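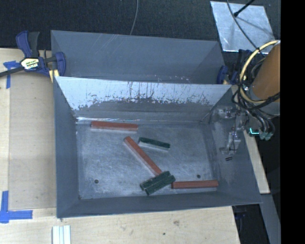
Floltar sucht für die Sortierung und Kommissionierung am Standort Ustley zwei Mitarbeiterinnen oder Mitarbeiter (m/w/d) in Vollzeit, Beginn ab März, gerne auch früher. Gearbeitet wird an Tischen mit grauen Metallwannen. Die Teile liegen darin nicht geordnet, rote und dunkelgrüne Blöcke durcheinander, die roten länger als die grünen, manche dicht nebeneinander oder schräg aneinander. Ihre Aufgabe ist es, diese Blöcke nach Farbe und Länge zu trennen, auf Schäden zu prüfen und für den Versand zusammenzustellen. Die Arbeit ist einfach zu erlernen, verlangt aber Aufmerksamkeit über die ganze Schicht.

## Über den Betrieb

Floltar stellt Mustersätze und Legeteile für Schulen, Werkstätten und Planungsbüros her. Die Rohteile kommen von unserem Zulieferer Rakness, werden bei uns geprüft, sortiert und als Satz verpackt. Größter Abnehmer ist der Lehrmittelhandel Vasylenko, dazu kommen viele kleine Bestellungen, oft nur ein oder zwei Sätze. Im Sortiment sind derzeit 211 Artikel. Die meisten davon bestehen aus wenigen Grundformen in verschiedenen Farben und Längen.

In der Sortierung arbeiten zurzeit fünf Personen. Versand und Büro sind im selben Gebäude.

## Ihre Aufgaben

- Teile aus den Wannen entnehmen und nach Farbe und Länge trennen
- Sichtprüfung auf Kantenschäden, Farbfehler und Verzug
- fehlerhafte Teile aussortieren und auf dem Begleitzettel vermerken
- Sätze nach Packliste zusammenstellen und in Kartons legen
- leere Wannen auswischen und zurück an die Anlieferung bringen
- gelegentlich Mithilfe bei der Inventur (Januar) und beim Etikettieren

Bei der Sichtprüfung geht es vor allem um die Unterscheidung zwischen Gebrauchsspuren, die durchgehen, und Fehlern, die nicht durchgehen. Flecken und leichte Verfärbungen auf der Oberfläche sind bei Teilen zweiter Wahl zulässig, ausgebrochene Ecken nie. Dafür gibt es eine Mustertafel an jedem Platz. In den ersten Wochen wird jeder Zweifelsfall gemeinsam entschieden.

Die Wannen sind schon lange in Gebrauch und entsprechend zerkratzt. Wer eine Wanne mit scharfem Grat findet, stellt sie zur Seite und meldet sie. Verbeulte Wannen werden weiter benutzt, solange sie gerade stehen.

## Was Sie mitbringen

Eine abgeschlossene Ausbildung ist nicht nötig. Erfahrung in Lager, Verpackung oder Qualitätskontrolle ist hilfreich, aber keine Bedingung. Wichtig sind uns:

- sicheres Farbsehen, besonders im Bereich Rot und Grün (wir machen dazu am Probetag einen kurzen Test)
- ruhige Hände und Geduld bei gleichförmiger Arbeit
- Deutschkenntnisse, die zum Lesen von Packlisten und Begleitzetteln ausreichen
- Bereitschaft zu Früh- und Spätschicht im Wechsel

Schweres Heben kommt selten vor. Gefüllte Wannen werden auf Rollwagen bewegt, fertige Kartons gehen über die Rollenbahn zum Versand. Die Arbeitsplätze sind höhenverstellbar, man kann sitzen oder stehen. Wer eine Einschränkung hat und nicht sicher ist, ob die Stelle passt, kann vorher anrufen und sich den Platz ansehen.

## Arbeitszeit und Bezahlung

Die Frühschicht beginnt um 6:30 Uhr, die Spätschicht um 14:15 Uhr. Gewechselt wird alle zwei Wochen. Am Wochenende wird nicht gearbeitet, mit Ausnahme der Inventur, die an einem Samstag im Januar stattfindet und als Mehrarbeit bezahlt wird. Bezahlt wird nach Stunden, ein Akkordsystem gibt es nicht. Für die Spätschicht gibt es einen Zuschlag, die genaue Höhe besprechen wir im Gespräch.

Die Stelle ist zunächst befristet. Eine Übernahme ist vorgesehen, wenn beide Seiten zufrieden sind. Arbeitskleidung und Handschuhe werden gestellt, Sicherheitsschuhe bezuschussen wir mit 80 Euro. Parkplätze sind am Haus, die Bushaltestelle liegt gegenüber der Einfahrt - der letzte Bus fährt allerdings kurz vor Ende der Spätschicht. Wer darauf angewiesen ist, sagt uns das bitte gleich. Bisher ließ sich das über Fahrgemeinschaften lösen.

## Einarbeitung

Am ersten Tag gibt es eine Unterweisung und einen Rundgang. Danach arbeiten Sie zwei Wochen lang neben einer erfahrenen Kollegin oder einem erfahrenen Kollegen, zuerst nur mit einer Artikelgruppe. Die Packlisten kommen später dazu. Die meisten brauchen etwa einen Monat, bis sie die gängigen Längen ohne Anlegen an die Schablone erkennen. Bis dahin wird angelegt, auch wenn es länger dauert.

## Bewerbung

Schicken Sie uns einen kurzen Lebenslauf, per Post oder über das Formular auf unserer Seite. Ein Anschreiben ist nicht erforderlich. Zeugnisse können Sie beilegen, wir lesen sie, verlangen sie aber nicht. Geben Sie bitte an, ab wann Sie anfangen können und ob beide Schichten möglich sind.

Nach der Bewerbung melden wir uns telefonisch und vereinbaren einen Probetag. Er dauert von 8:00 bis 12:00 Uhr und wird bezahlt. Bringen Sie feste Schuhe mit und, falls Sie eine tragen, Ihre Lesebrille. Lange Haare bitte zusammenbinden, Ringe und Armbänder bleiben im Spind.

Unterlagen, die per Post kommen, schicken wir nur zurück, wenn ein frankierter Umschlag beiliegt - sonst werden sie nach Abschluss des Verfahrens vernichtet. Bewerbungen nehmen wir bis Ende Februar an.

Floltar, Personal, Standort Ustley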